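Semum 105 hockey stick - two months in

I bought the Semum 105 in June, after my old stick split at the heel during warmups in Daddale. It's a mid-kick stick with a matte grip and a fairly stiff flex, and I've used it for league games and 2 stick-and-puck sessions a week.

Passing is where it does best. The blade stays flat on hard passes and the puck doesn't bounce off it much. Wrist shots took me a while to get used to - I had to lean in more than before. Slap shots felt right from the first night.
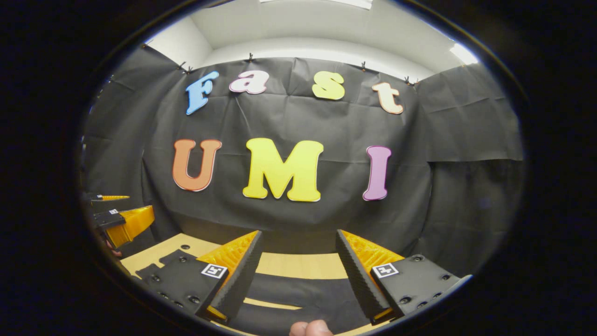
Riaan Shezi found the grip coating too sticky for his bottom hand and sanded part of it off after a few games at Jidotcombe. Mine is still as it came.

The toe has started to chip on the backhand side. Tape covers it for now. I'd buy it again on sale, but at full price I'd look at the Masilela first.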